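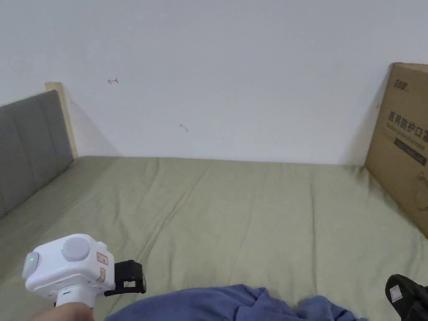
Obura fitted sheet in sage green, with a gray upholstered headboard.

Obura Fitted Sheet
By Nirnport

A sheet has one job, and most of them quit around 3 a.m. The Obura has elastic along all four sides, so the corner nearest your head stays where you left it at bedtime. It fits mattresses up to 18 inches deep, topper included, if you're the topper type.

The fabric is a 300 thread count cotton percale. We could have printed a bigger number on the package. Our last supplier offered to.

It will wrinkle. You may iron it, and we'll think no less of you.

Colors: sage green, chalk, Grirkmont blue (a gray, whatever the dye house says)
Sizes: twin, full, queen, king
Care: machine wash warm, tumble dry low, fold into a ball like everyone else
In the package: 1 fitted sheet. Pillowcases are sold in sets of 2.

Goes with: Ziltano duvet cover, Ziltano bolster

Returns accepted unwashed and, please, unslept in.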